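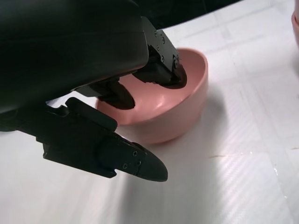
Home | Galleries | Ceramics | Kitchen | Visitors | Contact

Table and Bowl: the Plerham open day gallery

Posted June 16, 2023
Print this page | E-mail to a friend

The Plerham kitchenware group held its open day at the Ridley Street hall. Members were asked to bring bowls they use at home, along with anything they wanted to swap or give away. By closing time 142 pieces had been entered on the swap sheet, most of them for breakfast, baking or salads.

The pink bowl on the white tabletop is entered under P for pink. The list goes by colour this year, which members asked for after the December meeting, when the old list by maker took too long to search. Plain bowls are easier to find this way. Patterned ones are filed under their main colour, and Thu Trình has the final say on those.

Swaps

Vy Từ looked after the sheet in the morning and Chiến Đàm took over after lunch. Each member could take home up to two pieces. Anything left unclaimed went to the Estier Road op shop the following week, apart from 17 mixing bowls that the hall kitchen kept for its own cupboards.

If you swapped a bowl and have changed your mind, let Vy know before the next meeting. Please don't ring the op shop, as they can't hold items for us.

Colours

Pink was more popular than expected. Cường Đặng had a standing request in for pink cereal bowls and went home happy. White and cream were slow, as they were last year. Green went early.

Several people asked about the talk on Portuguese tableware. Thắng Nghiêm gave it from his own notes after a holiday in Bragança, and he will repeat it at the next meeting for those who were on kitchen duty.

Looking after your bowls

A soft cloth and warm soapy water will do for most glazes. Don't stack bowls straight after washing. Put a sheet of paper towel between them if the cupboard is tight, and keep the heavier ones at the bottom.

Corrections to the swap sheet can be left in the box at the hall.

3 comments | 11 shares
Print this page | E-mail to a friend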